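Ticket 3465 – Steamer shuts off partway through a garment
Product: Nevudance handheld clothes steamer
Status: open, waiting on customer

Hello again, and thank you all for being so patient with me. I've written up everything I tried since your last message, and I'm sorry it runs long.
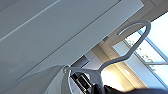
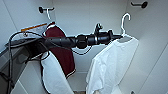 Nantana Sombatkul

So, the trouble first. The steamer heats up fine, the light goes green, and I get a lovely stream of steam for maybe one sleeve. Then the light drops back to orange and it quits. If I let it sit 3 minutes it starts up again, does another sleeve, and quits again. A linen dress took me most of an evening!

You asked me to try a different outlet. I tried the one in the hallway and the one by the kitchen counter, and both did the same thing. I had been using a Multov extension cord before that, so I took it out of the picture completely – no change.

Next was the descaling. Our water is terribly hard (my poor kettle can tell you all about it), so I ran the vinegar mix through twice and rinsed with a full tank of plain water each time. Some white flakes came out on the first round and none on the second. After that it ran for 8 minutes straight, and I got very excited and nearly wrote to you to close the ticket. The next morning it was back to its old ways.

I also switched to the distilled water you suggested. I could only find the Ralell brand at the store, and I hope that's all right. It seemed to help a little with the spitting, but the shutting off is the same.

One thing I forgot to mention before: the label on the handle says 1000 watts, and the booklet in the box gives a higher number. Could I have been sent the wrong booklet, or the wrong steamer? I bought it in July from Kuipers and still have the receipt.

I'm happy to mail it in if you think that's best. Please let me know whether to include the water tank and the little brush, or only the steamer itself.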